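How to Make a Sorting Board for Plastic-Block Play

Posted 2/3/23 by Emese Kun

I've wanted to write this one up since January! A sorting board is a flat, smooth surface you can push shapes around on, and once you have one you'll find a dozen games for it. Mine lives on top of a pegboard table and gets used nearly every day.

What you'll need

Several long maple planks, all the same thickness
Wood glue and a few long clamps
Sandpaper, 116 if you can find it (any medium grit is fine), then 300 for the finish
Two screws for the front
A set of chunky shapes in bright colors

Step 1. Lay the planks side by side and shuffle them until you like how the grain runs. Take your time with this, it's the fun part! Maple is so pale that a wavy grain line really shows up. Number the undersides in pencil so you can put them back in the same order.

Step 2. Run a thin bead of glue along each edge, push the planks together and clamp. Wipe off the squeeze-out with a damp rag right away. Leave it overnight.

Step 3. Sand across the seams first, then with the grain. Close your eyes and run your fingertips over every joint. If you can feel a ridge, a block will catch on it, so keep going. Then soften the front edge with a small bevel (14 slow passes with the sanding block did it for me).

Step 4. Set the board flat on the table and leave a border of pegboard showing all the way around. I love the blue against the maple! 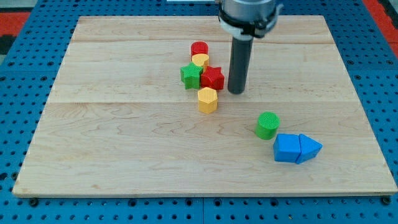
Maple board on the blue pegboard, with the shapes out. The seams run straight across.

Step 5. Put out the shapes. Start with just a few that look very different from each other, like a star and a hexagonal prism, and push them with one finger only. No picking up! It's harder than it sounds, because a push that's even a little off center sends the block spinning.

Games to try

Push the red star to a far corner without touching anything else. Split the blocks up by color. Or call out a shape and a place ("star, next to the yellow one") and let the other player work out the route. Samran Khamphan wrote to me with a version where you take turns undoing each other's move, and we were at it all evening.

A dry cloth is all the cleaning it needs. If the blocks start to drag, give the top a very light rub with the 300 and wipe off the dust.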